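**Anyone actually bought the Golitz two-arm cell? Worth it for bench tidying?**

**solderfume** wrote on 5/30/18:

We're a small repair shop, mostly audio gear. The Golitz rep has been after us since April to take their two-arm kit on a trial. The pitch is that it sorts and resets benches between jobs so the techs don't have to. Netstead is the reseller here and they'd do the install.

Before I say yes I want to hear from people who have lived with one. The brochure is 32 pages and I couldn't find a failure rate in any of them.

---

**kilnbrick** wrote:

Had one for a season. The arms are fine. The software that decides what to pick up is where your money goes, and it's sold separately as Flunik. Ask them to quote both on the same sheet. They'll try not to.

---

**two_left_gloves** wrote:

I'll push back on kilnbrick a little. Flunik is optional if you're happy to drive the arms yourself. We ran ours by hand for months and got real use out of it.

---

**kilnbrick** wrote:

> We ran ours by hand for months

So you paid for two arms in order to move things with your own two arms.

---

**two_left_gloves** wrote:

Fair, but ours sits where we don't want hands. Different use. For a repair bench I agree it's a harder sell.

---

**marlpit** wrote:

I'm halfway through evaluating one for our parts room, so I can add something besides opinions. The task I set was dull on purpose: one bin with the stuff that ends up on every bench. Cables in a heap, a glue gun, whatever else was near. I wanted to see how it deals with a mess, because every demo video I was sent had wooden blocks in it.

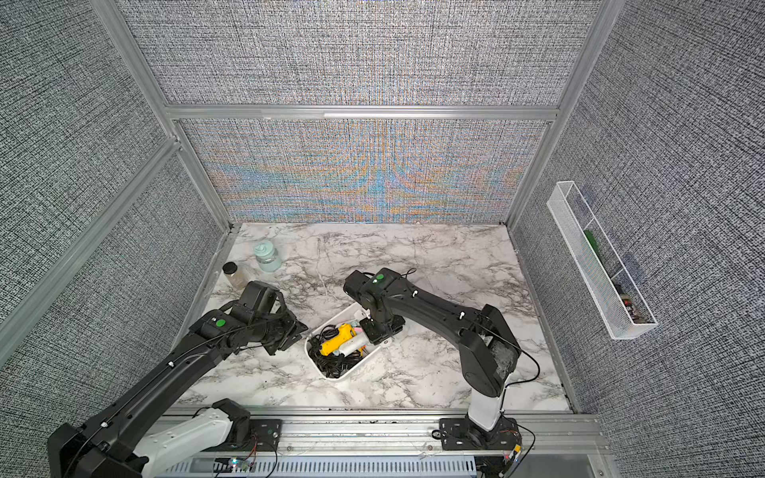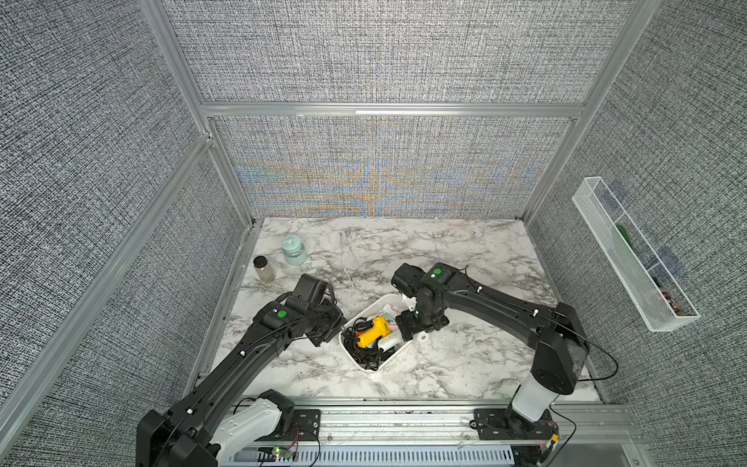
*Both arms at the bin with the cables and the yellow glue gun.*

My notes so far:

- Over 71 tries at lifting one named item out of a mixed bin, 29 came out clean. I counted it as clean if nothing else came up with it and nothing got dropped.
- Rigid things go well. Cables are miserable. It pinches one loop and the whole nest follows.
- Two arms do help. One can hold stuff back while the other pulls. It's slow, though, and I wouldn't leave it alone with a bin like that.
- The frame is solid, no complaints. Aluminum extrusion, easy to bolt things onto. I've got wire mesh storage on the side wall.
- The arms' own cables run along the outside in little clips. I'd want that tidier at this price.

I'm not ready to call it junk. I'm also nowhere near signing.

---

**solderfume** wrote:

This is more than I got out of the rep in two calls, thank you. 29 out of 71 is rough. Was that with Flunik or without?

---

**marlpit** wrote:

With. Trial license. Netstead set it up and said the numbers would improve "with use." I asked how much use and got a link to a webinar.

---

**ohmslaw_dropout** wrote:

I think you're all being hard on it. A bin of tangled cable is about the worst thing you could hand any gripper. Try sorted trays and I bet that number doubles.

---

**marlpit** wrote:

Maybe so. If my stuff was already in sorted trays I wouldn't be shopping for something to sort it.

---

**ohmslaw_dropout** wrote:

OK, but you could meet it partway. Coil the cables, put a tie on them. We did that and the drops went way down.

---

**kilnbrick** wrote:

And who's coiling the cables?

---

**solderfume** wrote:

Me, I assume.

Has anyone compared it with the Wróbel setup? It's one arm and a lot cheaper, and they let you keep it for the trial without a deposit. Golitz wants one up front.

---

**two_left_gloves** wrote:

Used a Wróbel at my last job. Good arm, terrible manual. With one arm you'd have the cable problem worse, I think – nothing to hold the rest of the pile down. For single parts on a flat surface I'd take it over the Golitz and pocket the difference.

Get the deposit terms in writing either way. Ours took a while to come back.

---

**marlpit** wrote:

Second that on the deposit. I have the cell for a bit longer and I'm going to rerun the same bin with the cables tied up, so ohmslaw gets a fair shake. Will post the count in this thread, good or bad.

---

**solderfume** wrote:

Please do. I've told the rep I'm holding off until I see it. He's offered to send the brochure again.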